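Le bureau Ledano, quatre mois après

J'ai mis un temps fou à me décider, et je le dis d'entrée : je suis ravi ! Avant, je travaillais sur une vieille planche posée sur des tréteaux, qui tremblait dès que je tapais un peu fort au clavier. Walid Saliba, mon voisin de palier, m'avait parlé du Ledano en mars. Il en avait essayé un chez Hijazi, le magasin du centre, et il en était revenu intarissable. Je l'ai payé 1 499 euros, livraison comprise. C'est une somme, oui, j'ai passé quelques soirées à refaire mes comptes avant de cliquer.

Je l'ai installé dans la pièce du fond, celle qui donne sur la verdure, et je crois que l'emplacement compte pour la moitié de mon enthousiasme. Le matin, avec les feuillages derrière la vitre, on s'assoit avec plaisir, même pour trier des factures.
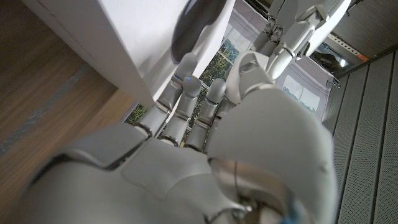 Montage et installation

Deux personnes, vraiment. La notice prétend qu'on peut s'en sortir seul, mais le plateau est lourd et il faut le retourner à la fin, alors j'ai appelé Rami Awad, qui a de bons bras et surtout beaucoup plus de patience que moi. On a commencé vers 14 h et on avait fini pour le goûter, pause café incluse. Les vis sont rangées par étape dans des sachets numérotés (merci !), et la clé fournie est correcte, pas le petit bout de métal qui vous scie les doigts au bout de dix minutes. Un seul reproche, les schémas sont minuscules. On a monté une traverse à l'envers et il a fallu revenir trois pages en arrière pour comprendre pourquoi les trous ne tombaient pas en face.

Le sol moucheté de la pièce n'est pas parfaitement plan, et j'avais peur que ça balance. Un petit réglage sous un des pieds et c'était fini, je n'y ai plus touché depuis.

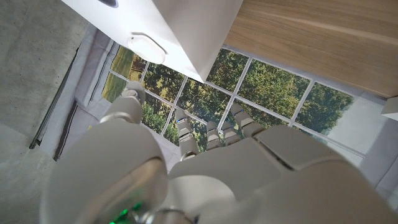
À l'usage

Ce que j'aime le plus, c'est le plateau en bois. Il est agréable sous les avant-bras, il ne renvoie pas la lumière de la fenêtre dans les yeux, et il pardonne pas mal de choses : j'y ai déjà renversé du thé, posé une tasse brûlante sans réfléchir, traîné des cartons. Un coup de chiffon et on continue. J'ai tout de même une petite marque près du bord droit, faite avec un tournevis, entièrement ma faute.

La profondeur est généreuse. Je laisse la multiprise blanche à demeure sur la gauche, assez loin pour ne pas la cogner, et il me reste largement de quoi travailler au milieu. Les pieds en métal gris sont discrets et laissent de la place dessous, j'y ai glissé un ventilateur rond noir qui me sauve la vie l'après-midi (la pièce chauffe vite).
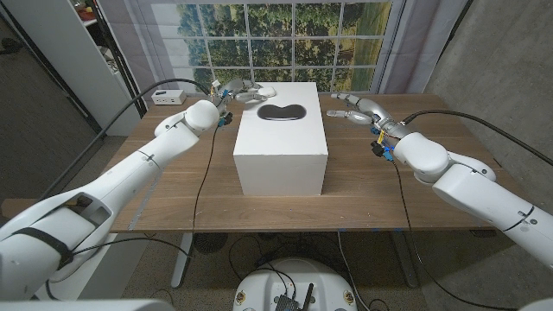 Côté stabilité, rien à voir avec mes tréteaux. Je peux m'appuyer des deux coudes ou poser quelque chose d'un peu haut sans surveiller du coin de l'œil si ça va partir. Lakmal Uddin, qui a le Romau chez lui, est venu comparer et il est reparti un peu jaloux. Le Romau est moins cher et plus léger à déplacer, ça peut être un vrai argument si vous changez souvent vos meubles de place, mais il bouge davantage.

Le point faible, ce sont les câbles. Le Ledano est livré sans goulotte ni passe-fil, et chez moi ça finit par courir sur le plateau et par terre. À ce prix-là, j'aurais aimé trouver au moins une gouttière dans le carton. Je vais sans doute en commander une chez un autre fabricant, si quelqu'un a un modèle à me conseiller je suis preneur !

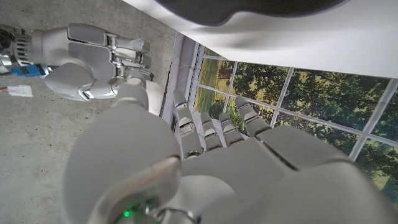

Côté fenêtre, avec les arbres derrière les carreaux.

Est-ce que je le reprendrais ? Oui, tout de suite, et dans la même finition. Prévoyez de l'aide pour le montage, gardez la notice et resserrez les vis au bout de quelques semaines. J'ai attendu trop longtemps pour le faire et un des pieds s'était mis à grincer.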